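The Return of the Shared Kitchen
By Chrysanthi Zervas
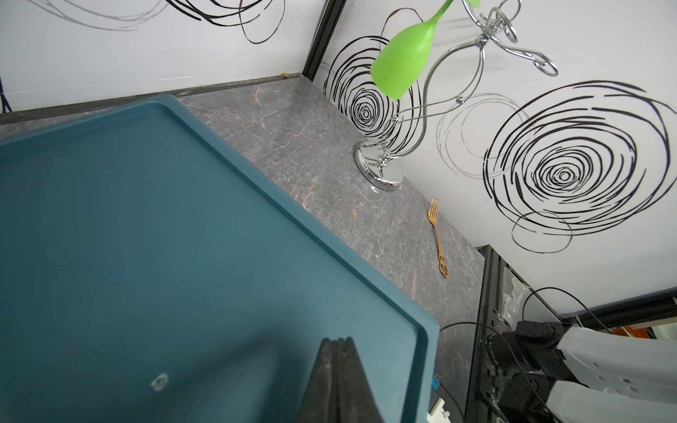

When the old bakery in Noncombe closed, the town council received 40 proposals for the building. Most asked for apartments or parking. The one it chose, submitted by the Clatico Food Trust, called for a kitchen that small producers could rent by the hour.

Shared kitchens have a long history in farming districts, where families once gathered after the harvest to put up fruit and vegetables. The practice faded as home freezers became common. Its revival owes more to cost. A cook who wishes to sell jam or bread must work in an inspected space, and fitting out a private one is beyond the means of most beginners.

The Noncombe kitchen opened in July with 2 ovens, a cold room and a long list of applicants. Members pay 175 dollars a month – storage is charged separately – and must complete a course in food safety before their first booking. Over 400 people attended the open days.

"We had expected retired bakers," says Lilla Fülöp, the trust's director. "The larger share are in their twenties and hold other jobs."

Evening hours are therefore the most sought after. Gerd Stüber, who makes pickles for the Saturday market, books his place a month ahead and has asked the trust to consider opening overnight. The board will take up the request at its next meeting, together with a plan for a second site in Rondov.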